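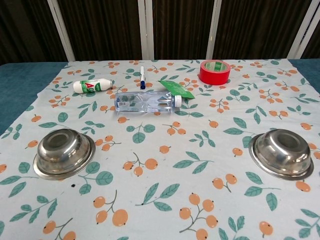
The colour shift Garkel users reported on Tuesday is metamerism, and the dye lot is fine. Two greens matched under a 5000 K tube can separate under a warm lamp. A mint ground like the one on the berry-print cloth shows it sooner than the teal leaves do. Keep stainless bowls off the sample when you measure - they throw the surrounding colours back at it.

> On the Naronard list someone wrote:
> Our Gorkora greens matched at the dye bench and
> looked grey at home. Should we re-dye all 50 metres?

No. Read the swatch at 600 nm under both lamps first. If the two readings differ by more than 7 per cent, change the yellow component and run a test strip. The Tănase tables cover the usual substitutions.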